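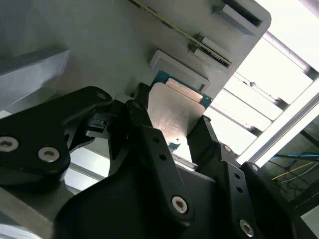
My mother rang last week to ask when she could expect a robot that does the ironing. She is 81 and feels she has been patient. She was promised one, she says, by a magazine in a dentist's waiting room when she was a girl, and she has kept her side of the bargain by staying alive. I told her it was a fair question and that I'd look into it, and then I spent far too many evenings watching machines do things slowly. What I can report is that they are getting quite good at jobs she hasn't got. A processor, say: flat, rectangular, a metal lid on a green board, held in a pair of black fingers at a bit of a tilt, partly slid into a shallow raised frame that is more or less its own shape. That's fiddly work and I wouldn't care to do it in bulk. But a processor keeps its shape when you pick it up, and my mother's pillowcases have never once extended her that courtesy.

I should say where I'm coming from. I worked for eleven years at Laronier, which made cooker hoods, and for most of that time my job was to stand near machines and look worried. We had two arms on the line, both older than the apprentices, and they put screws into sheet metal all day in a cage. Visitors loved them. They would stand at the cage and say it was the future, and behind them Pat would be clipping in the wiring loom by hand, at a fair lick, while eating a sandwich. No one ever photographed Pat.

The loom was the thing. We had it looked at every couple of years. A man would come from some firm with a nice lanyard, and he'd watch Pat for a morning, and he'd ask whether the wires could be made to arrive the same way every time. They could not. They came in a bag. He'd write down "bag" and underline it and we'd get a quote by the end of the month that made the finance director go and stand in the car park.

That was a good while ago, and I'm told everything has changed. So in October I went to see Takeshi Hirano, who I used to share an office with and who now does this properly, at a place called Tutari on the ring road behind the tile warehouse. They build test cells for other people's assembly jobs. He's the most honest man in automation, by which I mean he sighs before answering.

I asked him about my mother's ironing. He sighed. He said ironing was three jobs wearing one coat: finding the shirt, laying out the shirt, and moving something hot over the shirt, and that they could do the last one in 1985. The laying out was the trouble. He has a colleague who spent the best part of a year on tea towels. Tea towels! A square of cloth with a picture of Whitby Abbey on it, and there's a doctor of engineering at one end and a small fortune in grippers at the other, and sometimes it comes out folded.

Then he took me to see the thing he was proud of, a cell that fits parts into sockets and slots, and he was a different man altogether. It had done 3,612 insertions since they last changed anything on it, he said, and he knew the number the way people know their children's birthdays. I watched it for a while. It goes in slowly, sort of feels its way against the edge, gives a little wiggle, and presses. The wiggle is the clever bit. Takeshi said the wiggle took them longer than the rest of it put together. I do the same wiggle with the key to the back door and never gave myself any credit.

What struck me was how much of the cleverness was in the furniture. Everything had a holder. The holders had sloping sides, so that a part arriving slightly wrong would slide into being slightly right. The bench was bolted down. The lights didn't change. If you did that to a kitchen you'd have a kitchen a robot could manage very nicely, and also one in which nobody could put down a cup of tea.

I did raise this. I said, suppose my mother let you bolt everything down. He thought about it for longer than I'd have liked. He said he could probably do her cutlery drawer.

My own experience of household robots is limited to the vacuum, a Darkar, which I bought in a sale and which has the run of the downstairs. I want to be fair to it. It cleans the middle of the living room beautifully, and the middle of the living room was never where the dirt was. It can't do the stairs. It can't do under the sofa, although it believes it can, and every few days I come home to find it wedged there with its light going. Before I set it off I pick up the shoes, the dog's things, the phone charger, the fringe of the rug (this gets folded under) and any socks. That takes me nearly 40 minutes. I could hoover the room in five, but then I wouldn't have a robot.

The dog has come to terms with it. I'm still working on mine.

There's a café near my sister's, D'Souza, that had a robot to bring the plates out for a few months. It didn't carry them to the table, it carried them to near the table and then you were to take them off it yourself. The staff walked alongside in case anyone was confused. I asked the girl if it saved her any work and she said it was very good in the evenings when it was switched off, because you could put the menus on it.

I don't want to sound like one of those people. I do think it'll come, some of it. I have seen a machine feel for the edge of a hole and find it, and I never thought I'd see that done by anything that didn't have a mortgage. When I started at Laronier the arms in the cage would have driven a screw through your hand or your lunch with the same calm, and now they have some idea when they've touched something. That's an enormous thing to have learned. It's just that it starts at the wrong end of the list from where my mother would have started. She'd have begun with ironing, then the oven, then getting the duvet into its cover, and she'd have left the processors until somebody had a free afternoon.

Takeshi reckons the duvet cover will be the last job on earth done by a person. He has asked for it to be on record that he said so first.

Anyway, I rang her back and gave her my findings. I explained about rigid parts and floppy parts, and the wiggle, and the tea towels. She listened to all of it. Then she asked what the man charged for the cutlery drawer.

I've passed that on to Tutari and will let you know. In the meantime I'm going round with my own iron, hers having developed a smell, and I've been told there are nine shirts and a tablecloth.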